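Pustum Makers Forum > Out and About > Trip reports
Thread: Went to the Drolell open day (long, sorry)

gluepot_betty
June 25, 2023

Well, I finally made it to the open day at Drolell after missing the one in May, and I promised a few of you a report, so get comfortable. They let us in through the loading side and walked us past the lathes (lovely and very clean, I was jealous) and then upstairs to the room everybody had come for, where they had the two-arm table going. The job for the afternoon was headphones and their cable. I stood there far longer than I meant to and my feet are still complaining.
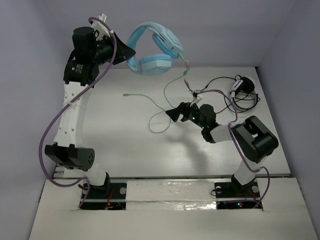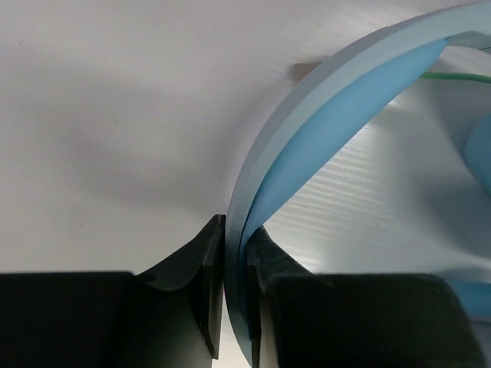
The two-arm table at Drolell, and a gripper's own view with the blue headband between its fingers

I had expected something big and loud behind a fence, and these arms are slim white things on an ordinary sort of tabletop, with the purple cables zip-tied along them the way I would do it at home. The young woman running the demonstration was so patient with us. She let people ask whatever they liked, and a boy near the front must have asked 7 questions in a row and got a proper answer to each one. There was tea afterward and a plate of those lemon bars. I would go again tomorrow!

solderhound
Thanks for this, Betty, I enjoyed every word. I was in the group after yours and came away a bit less charmed, I'm afraid. It's a nice setup, but I spent most of my time watching a machine go very slowly at something my granddaughter does without looking up from her cereal. I kept thinking about the drive home.

Odula_Ridge
I'd stick up for them a little there. Headphones are a mean thing to hand a robot. The band bends, the cups swing around, and then there's that thin green cable trailing all over the table with loops in it, and a loop never lies the same way twice. I worked on a packing line for a good part of my life and we had machines that could place a carton all day long and would give up completely at a piece of string. Slow doesn't bother me at all if it's doing the floppy stuff.

solderhound
Fair enough about the string. I still think they should say up front how many tries it takes. I asked and got a friendly answer that didn't have a number in it.

gluepot_betty
Oh, I did hear that one asked in our group! She said they keep a log and that they were up to 1034 runs on that table, but that it covers all sorts of jobs and she didn't want to pull a figure out of the air for the headphones alone. I thought that was decent of her. I know you'd have liked the figure, though.

solderhound
A log I can respect. All right, I'll soften a little.

tin_kettle
Did anyone get a good look at the fingertips? In the second picture the right one looks grainy, sort of rubbery, and I've been hunting for something like that for my own little gripper at home. Mine drops anything smoother than a sponge. I've tried bicycle tube and it leaves marks.

Odula_Ridge
I didn't get close enough to say what it was, sorry. For mine I bought a sheet of the soft stuff from Gilani and cut pads with a craft knife – it holds a glass jar well and doesn't mark. Clean the metal first or the glue lets go in a week. Ask me how I know.

tin_kettle
Ordering some tonight, thank you. Does it come in black?

Odula_Ridge
Black or gray, last time I looked.

marigold_shop
How busy was it? I want to bring my dad next time and he can't stand for very long.

gluepot_betty
Busy downstairs – the man on the door told me they'd had nearly 300 people through by lunch – but they take you up in small groups so the table room is comfortable. There are stools along the back wall, and an elevator if you ask at the desk. I'd bring him early, and tell him to save room for a lemon bar.

solderhound
The lemon bars were gone by the time my group came down, which may explain my mood.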